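Folding a puffer jacket

Folding a puffer jacket is the household procedure by which a quilted, insulated garment is brought to a size at which it can be put on a shelf, in a drawer or in a bag. It is generally attempted in spring, when the jacket has stopped being needed, and again a few minutes later, when the jacket has stopped being folded. The procedure resembles the folding of a shirt in its general outline and in very little else.

Background

A puffer jacket, also called a quilted jacket or (where the filling warrants it) a down jacket, consists of an outer shell and a lining stitched together in channels known as baffles. The baffles hold the filling in place, so that it does not all migrate to the hem and leave the wearer with warm hips. Most everyday jackets have horizontal baffles. Filling is either down, the soft undercoat of ducks and geese, or a polyester fiber made to behave like it.

The warmth of the garment comes from air held in the filling, and the difficulty of folding it comes from the same place. A folded puffer jacket is mostly a quantity of air that has been asked to wait. Shell fabrics are woven tightly to keep the filling in, so the air leaves slowly, chiefly through the stitching, and returns by the same route once the pressure is off.

Smooth shells add a second difficulty. Where two layers of cotton will grip each other and stay put, two layers of nylon slide, and a stack of three or more puffers on a closet shelf can be expected to end up on the floor of the closet.

Surface

Household manuals recommend a table. In practice the bed is preferred, being larger, softer and already the place where the laundry was dropped. The bed has one serious drawback, namely that it gives way under the hands, so that pressing down on the jacket mainly presses down on the mattress. A firm mattress helps. A duvet left on the bed makes matters worse, as the folder is then trying to flatten one quilted object on top of another.

It is customary to advise clearing the bed first. The advice is widely known. Cushions, plush animals and the rest of the wash tend to be pushed toward the headboard, and work goes ahead in the space that remains.

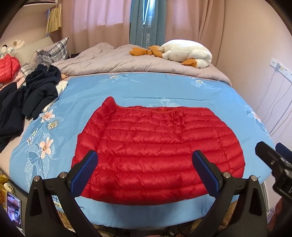
Laying the jacket out takes longer than the folding and decides most of the result. The zipper is closed to within a hand's width of the top, pockets are emptied, and the garment is turned face down with the collar pointing away from the folder. The back is then stroked from the middle outward with flat hands. Creases running across the baffles should be worked out at this stage. Creases running along them may be left, being indistinguishable from the design.

The collar is the part most often neglected. A standing collar refuses to lie flat and will lift the whole upper edge of the jacket if it is bunched underneath. Some folders turn it inward along the neck seam; others leave it up and call the result a handle.

Common methods

The shirt fold. Each side is brought in toward the center of the back, the sleeves are laid down along the body, and the hem is carried up to the collar. This is the method most people use without knowing that it has a name. It produces a rectangle of respectable outline and considerable height.

The sleeve-first fold. Both sleeves are crossed over the back before anything else is moved. The cuffs are pulled straight, and the body is then folded in thirds around them. The method is slower, but it keeps the sleeves from escaping at the sides, and it suits long coats, in which the sleeves are a smaller share of the problem.

The roll. The jacket is folded once lengthwise and rolled from the hem upward, with a knee placed on the roll at intervals. Air is driven out toward the collar, which for this reason should be left open. A well-made roll is the smallest form the garment will take without equipment. It keeps its shape for as long as somebody is holding it.

The hood tuck. The rolled jacket is pushed into its own hood, and the drawcord is pulled tight. It is tidy, it needs no separate bag, and it is available only to owners of jackets with hoods, who mention it often.

The pocket pack. Certain light jackets are made to be stuffed into one of their own pockets, which has a two-sided zipper for the purpose. Folding proper plays no part here, and purists exclude the method from the subject. Owners commonly find the correct pocket on the second try.

Sleeves and cuffs

Sleeves account for most of the disagreement in the literature. The Belgian household writer Ineke Maes devoted 13 pages to them in her handbook of seasonal storage, Winter in a Drawer, in which she argued that a sleeve should be handled only by the cuff, that being the one part of it with any sense of direction. Taken by the middle, a filled sleeve bends wherever it likes and has to be laid down again.

The cuff is also where the twist shows. A sleeve that has turned once on its own axis looks perfectly acceptable until it is folded across the body, at which point it rises. The remedy is to take hold of the cuff, draw the sleeve out to its full length away from the body, and let it down slowly so that the seam lies underneath.
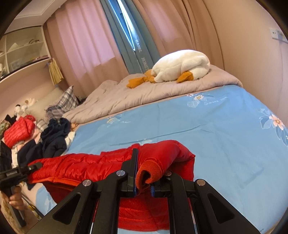 Two people can do the job in less time than one, in principle. One holds the body of the jacket steady while the other deals with the sleeves, and both press at the end. Maes recommended agreeing beforehand on which way the jacket was going to be folded, a precaution she seems to have arrived at by experience.

Where several jackets are waiting their turn, they are better left in a heap to one side than laid out one on top of another. A jacket spread over a jacket has nothing flat to rest on, and the lower one is apt to be folded in with it.

Storage

Opinion is firmly against storing down in a compressed state for a whole summer, as the filling may be slow to recover its loft. The usual compromise is a loose fold in a breathable cotton bag, on a high shelf, with nothing heavy on top. Vacuum bags give spectacular results and are best kept for moving house, or for jackets filled with something cheaper. Even these benefit from being let out now and then.

The jacket should be clean and completely dry before it is put away. Down dries from the outside in, and a shell that feels dry may contain baffles that are not. A check is made by pinching along the channels: lumps mean that more time is needed.

Commercial aids have appeared from time to time. The Grolard folding board, a hinged panel intended for shirts, was offered in a winter size that measured 56 centimeters across and could not be closed over a winter garment. The Tritent strap set, which followed it, consisted of three elastic bands and a leaflet. The bands were well liked. The Oberholzer storage cube is still sold, and holds up to 47 liters, or one adult puffer jacket belonging to an optimist.

Hanging

A large school of thought holds that puffer jackets should not be folded at all. Hung on a broad hanger with the zipper closed, the jacket keeps its loft, dries out after wear and requires no technique. The objection is that it occupies as much of the closet as three or four wool coats, and does so all summer.

Very long or very heavy jackets may sag at the shoulders if hung for months. For these, folding once over the bar of a sturdy hanger, like a pair of pants, is an accepted middle course. It satisfies neither school.

See also

Fitted sheet, folding of
Gasov method (sweaters)
Sleeping bag, stuffing of
Things kept under the bed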